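Toothpaste

Toothpaste is a paste or gel used with a brush to clean the teeth. I've looked after this entry for 4 years now, and I still get letters about it!

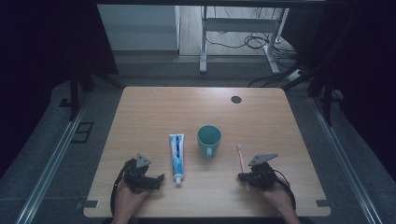

Most kinds contain a mild abrasive, something to make it foam, a flavouring (usually mint) and fluoride, which helps protect against decay. Before tubes caught on it was sold in jars, and before that people used powders - chalk, salt, even crushed shell. My gran swore by bicarbonate of soda, and plenty of people still do.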